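Stuffed animal smells like a basement, kid will notice if anything changes
Posted in: Home & Laundry > Stains, Smells and Regrets
Asked by gladys_munoz
446 views, 2 answers

My son is four and has a stuffed animal that has been everywhere with him, including places a stuffed animal should not go. Over January it spent two weeks in a canvas bag in my mother-in-law's basement in Clolside while we all pretended to look for it. (I did look. I didn't look in the basement.) It came home smelling like wet cardboard and old potatoes.

He doesn't mind the smell. He has told me it smells "like Grandma's," which I have chosen not to pass along.

What I've tried so far: a fabric spray, which gave me wet cardboard with lavender, and leaving it on the windowsill for an afternoon. The tag is long gone so I have no washing instructions. It's the fuzzy kind, polyester I think, with regular stuffing and some sort of beans in the feet. The nose is plastic and glued on. There's an old repair on the back seam that I did myself, so assume the worst.

Can this go in the washing machine? If so, how do I keep it from coming out looking like a different animal? Last year I washed his blanket with the wrong soap and he held it at arm's length for three days like it owed him money.

Thanks in advance. I have one night, maybe two, before he catches on.

Gladys

2 Answers

Answer from wilmer_arango
Marked as helpful by 23 people

Yes, most of them survive the machine. I have three kids and a dog, and I have washed things with faces more times than I care to think about. The beans are the part to worry about. If they're plastic pellets they're fine in cool water. If it's an older toy, or handmade, they could be actual beans or rice, and then you're making soup. Squeeze a foot. Plastic pellets feel slick and all the same size. If you can't tell, skip the machine and go to the part at the bottom about baking soda.

Assuming pellets:

1. Fix the seam first. Go over your old repair with doubled thread and small stitches. A seam that is a little open at the start of a wash is wide open by the end, and you will be picking stuffing out of the drain with tweezers.

2. Put it in a zippered mesh bag, or a pillowcase with the end tied in a knot. Add two bath towels so it isn't banging around alone in there. If you have a top loader with the post in the middle, be extra fussy about the pillowcase.

3. Cold water, gentle cycle, and half the detergent you think you need. Unscented if he's a sniffer, and it sounds like he is. For the basement smell, half a cup of plain white vinegar goes in the rinse. It does not end up smelling like salad. Never mix it with bleach, and don't use bleach on this anyway.

4. Run a second rinse. Soap left in the middle of a thick toy is why so many of them come out feeling crunchy.

5. Roll it in a dry towel and lean on it with your whole weight. Do not wring it by the neck. My daughter walked in on me doing this once and it comes up at holidays.

6. Keep it out of a hot dryer. Heat melts the tips of the fuzz and it never feels right again, and the glue on that nose won't like it either. Lay it on a clean table or a rack with a fan pointed at it, and turn it over whenever you walk past. Mine stay out on the table for a full day before anyone is allowed to hug them.
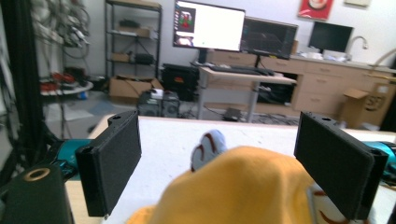
7. When the outside feels dry, wait another 12 hours. The middle is always behind. Press hard on the belly, and if it's cool in there it isn't done. Putting it back in bed damp is how you get the basement smell all over again, and this time it'll be your fault and not your mother-in-law's.

8. Brush the fuzz up with a clean soft toothbrush or a pet brush. Short strokes, and stop sooner than you want to. Some flat patches are from being loved and will not come up for you.

If it turns out to be rice or beans inside: big bag, a cup of baking soda, close it, shake it, leave it overnight. Take it outside and brush it off, or use the vacuum hose with an old stocking over the end. You might need to do that two or three times. It's boring but it does help with mildew smell. If you can see real mold spots, that's another matter, and you'd want to open the seam, throw out the filling and start over with new stuffing.

On the timing, you don't have one night. You have one night plus a very long day. In our house the toy goes "to the spa," and comes back with a sticker.

Answer from percytello
Marked as helpful by 2 people

just put it in the freezer. my aunt did this with everything. slippers too

Comments on this answer

wilmer_arango: Freezing is good for dust mites. It won't do much for a smell. You'll have a cold toy that smells like potatoes.

percytello: slippers were fine

Update from gladys_munoz

Squeezed the feet, they're pellets. Resewed the back, used the pillowcase, did the vinegar. It took the whole night and most of the next day to dry, and the spa story lasted until breakfast, when he asked which spa. I panicked and said Brorkgate, which is where we get the tires done.

The smell is gone. The nose held. One ear is a bit fluffier than the other and I can't get it to lie down. He put his face in it for a long time and said it was "okay for now," so we're on some kind of probation.

Marking Wilmer's as the answer. Percy, thank you, the freezer is full.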